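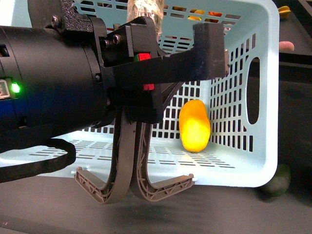

Tema 6. Del píxel a la consigna: percepción y planificación del agarre

Tiempo de lectura: 7 minutos

Estos apuntes cubren la segunda mitad del bloque de software. Se da por sabido lo visto en cinemática directa e inversa y en calibración mano-ojo. El código de las prácticas está en el repositorio Wovness, rama del curso.

6.1. Cadena de proceso

En la celda de prácticas el software se divide en cuatro nodos: captura, percepción, planificador y control. Cada nodo publica sus resultados con marca de tiempo. El planificador descarta cualquier detección con más de 420 ms de antigüedad y pide otra. Si se elimina esa comprobación, el brazo puede ir a buscar un objeto a una posición que ya no es válida, y el fallo no aparece en ningún registro.

El nodo de captura entrega imagen de color y profundidad ya alineadas. No filtra nada. Los filtros están en percepción, para poder repetir un experimento con los datos en bruto.

6.2. Segmentación dentro de un recipiente

El caso de trabajo es una fruta amarilla anaranjada, de forma parecida a un mango, apoyada en el fondo de una cesta de plástico azul claro. El contraste de color entre objeto y cesta es bueno. Un umbral en el canal de tono separa bien los dos, pero tiene dos problemas:

a) Las paredes de la cesta tienen ranuras. A través de ellas se ven cosas amarillas y naranjas que están detrás, y el umbral las incluye en la máscara.

b) La zona central de la fruta es muy brillante y los bordes tiran a naranja. Un umbral estrecho la parte en dos regiones.

Para a) se ajusta primero el volumen interior de la cesta y se eliminan los puntos que quedan fuera. Para b) se amplía el rango de tono y se conserva solo la componente conexa de mayor área. El orden importa: si se busca la componente mayor antes de recortar el volumen, a veces gana un objeto de fuera.

Las ranuras también afectan a la profundidad. En los bordes de cada hueco el sensor mezcla el plástico con el fondo y devuelve valores intermedios que no corresponden a ninguna superficie. El módulo Tiwari los marca como no válidos comparando cada punto con sus vecinos. Conviene revisar la máscara de puntos válidos antes de ajustar planos.

6.3. Oclusión por la propia pinza

La cámara ve parte de la muñeca y los dedos. Esos píxeles deben quitarse antes de segmentar. Se proyecta el modelo 3D de la pinza en la imagen con la pose actual y se dilata la silueta resultante.

Los dedos que usamos son curvos, con celosía interior, y las puntas se abren hacia fuera en forma de gancho. El modelo de colisión no reproduce la celosía: cada dedo se aproxima con una envolvente convexa por tramos. Una sola envolvente para todo el dedo rellenaría la curva y el planificador rechazaría entradas a la cesta que son posibles. Los cables no están en el modelo y hay que añadirlos como cápsulas con margen.

6.4. Generación y selección de candidatos

El planificador Lastine recibe la nube segmentada y genera 72 poses candidatas. Después aplica los filtros en este orden:

1. Alcance cinemático.
2. Colisión de los dedos con las paredes y el borde superior de la cesta.
3. Colisión de la muñeca y su soporte con los objetos vecinos.
4. Distancia mínima de 15 mm entre la punta del dedo y la pared en la pose final.

El cuarto filtro es el más restrictivo con objetos pegados a una esquina. Si no queda ningún candidato, el nodo devuelve el estado SIN_SOLUCION y no se mueve el brazo. No se debe bajar el margen desde el código de la práctica; se cambia en el fichero de parámetros y se anota en el informe.

Las poses supervivientes se ordenan por una puntuación que combina la alineación con el eje menor del objeto y la holgura. Los pesos por defecto son iguales.

6.5. Trayectoria y control

La aproximación tiene dos tramos. El primero, libre, termina en un punto por encima del borde de la cesta. El segundo es una recta vertical a velocidad reducida. No se permite replanificar durante el segundo tramo; si llega una detección nueva, se ignora hasta el siguiente ciclo.

El cierre se hace con límite de corriente. Como los dedos se deforman, la apertura medida en el motor no da directamente el ancho del objeto, y no sirve como única prueba de agarre. Se combina con una segunda captura tras la elevación.

6.6. Trabajo para la práctica

Ejecutar la secuencia grabada Tisosmont_67 sin brazo, solo con percepción y planificador. Entregar:

- La máscara antes y después del recorte de volumen.
- El número de candidatos que elimina cada filtro.
- Una tabla con la puntuación de los cinco mejores y un comentario sobre el primero.
- El fichero de parámetros utilizado.

Quien obtenga SIN_SOLUCION en todos los ciclos debe comprobar primero el sistema de referencia de la nube. El error más frecuente es publicarla en el marco de la cámara y leerla en el de la base.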